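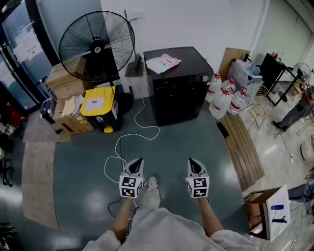 GETHOLM, March

Every shared workroom has a corner where things come to rest, and at Tasora it is the one with the washing machine in it. I had come to hear how a small firm that makes table linens and aprons keeps itself in order, and I had pictured shelves and labels and perhaps a nice wall of hooks. What I got was a cup of very strong tea and a long, happy conversation about a corner.

"People always want to see the cutting tables," Kumudini Seneviratne told me, steering me past them. "I like this end. You can tell what sort of month we've had."

It had been a busy one. The black washer stands against the white wall with a pink and white package on top, and anyone who has ever owned a front-loader knows how that goes – the top of a washing machine is the most tempting shelf in any building. Beside it are the big water jugs with their red caps, grouped on the slatted strip of floor, and past those a heap of bags and boxes that Kumudini calls the weather, as in "the weather's come in again." A gold wire chair sits near the black table, very pretty and a little surprised to be there, like a guest who came for dinner and was put to work shelling peas.

The washer earns its place. Linen gets washed before it is cut, so that it does its shrinking here and not in some poor customer's kitchen, and Tasora ran 44 loads last month to get an order of 700 napkins out the door. Rizwan Khondokar, who looks after the orders, would love to move the machine to the other side of the building, closer to the cutting. The plumbing has other ideas. A quote came in, was read aloud over lunch, and went straight into a drawer.

So they have been working around it instead, one small thing at a time. The bin was the first. For years the room made do with a paper bag hung from a door handle, which split most Fridays, and then Sajib Herath came in with a pedal bin with a yellow lid that can be spotted from clear across the room. Lint goes in it, and thread ends, and tea bags, and I am told it changed the mood of the place more than the new lighting did. I believe it. I went home and looked at my own bin with some disappointment.

The big fan was bought for the summer and never went back into storage, and by now I don't think anyone would let it go. It stands tall on its pole over the boxes, and when a batch of cloth is hanging up to air (they string a line across when they need one) it does in an hour what the room would otherwise take all afternoon to do. 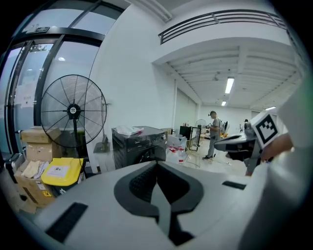

The floor fan in front of the glass wall, with the yellow-lidded bin and cardboard boxes at its foot.

Which brings us to the boxes. Sumathi Rodrigues has a rule about them, and it is one I have been trying out ever since. A box may stay in the corner as long as somebody in the room can say what is in it without looking. The moment they can't, it gets opened on the table and dealt with before anyone goes home. She once found 200 swing tags from Farnska that way, a supplier they had stopped using, along with a perfectly good pair of shears and a birthday card that had never been signed. The tags became bookmarks. The card went to Debashish Howlader, a few months late, with everybody's name in it.

There are plans, of course. Rizwan has sketched a shelf to go over the washer, deep enough for detergent and with a lip at the front, and he would like a proper rack for the water jugs and something done about the cables on the floor. Kumudini is in favor of all of it, in principle, though she did ask where the weather would go.

We were still talking it over when the tea ran out, and Sumathi went off to see about a box.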